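Does Anyone Need a Second Glue Gun?

By Keegan Bergeron
Saturday supplement, May
Last updated: 7.11am

The woman on the Wosent stall told me that every home crafter needs two glue guns, and that I would understand once I owned them. She was selling glue guns. I already had one, bought years ago to mend a skirting board, and it had spent most of its life in a drawer with the dead batteries.

But the two-gun household is now a thing. The spring catalogue from Griltier gives it a double page. One gun for fine work, the argument goes, and a big one for everything else, and a rack to hang them on, and a heatproof mat. By the time you have added the sticks you could have paid a joiner.

I decided to try it for 11 days. I made a wreath, put the sole back on a slipper and stuck felt feet under seven chairs. I kept a note of which gun I picked up each time, and for nearly every job it was whichever happened to be nearer. The exception was the wreath, where the smaller nozzle did save me some stringy mess around the berries. I'll grant them the berries.

The glue itself deserves a harder look than the guns get. A bag of 500 sticks sounds like thrift. I bought one from Mofokeng, the trade counter behind the station, and at my present rate it will outlive me. The slipper came apart again on the stairs. Hot glue is fine for felt and cardboard and poor at anything that bends, as the man at the counter said when I went back to complain, and as he might have mentioned before he sold me the bag.

Then there is the matter of flex. All the talk is of nozzles and trigger feel, and hardly a word is said about the cables, which are what you spend the afternoon with.

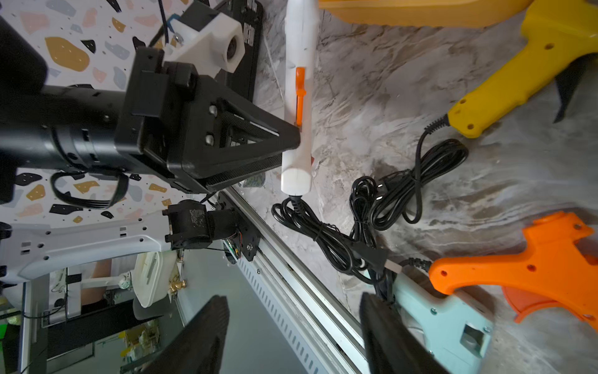
Two corded tools on one worktop means two leads crossing each other, and a plug that turns up underneath whatever you were about to glue. Coiling helps until you want to use the thing. I tried loops, I tried a figure of eight, and I tried a bulldog clip, which melted nothing but did fall in the sink.

Kadell will sell you a cordless one. It is in the window with 827 on the box, a model number that I took at first for the price, and given the way this hobby is going I wasn't very surprised. I went in and held it. It was heavy, the battery was extra, and the assistant couldn't tell me how long a charge lasted.

I have kept both of mine for now. The bigger one is on loan to my sister, who wants it for a school costume and has already asked whether I have any spare sticks.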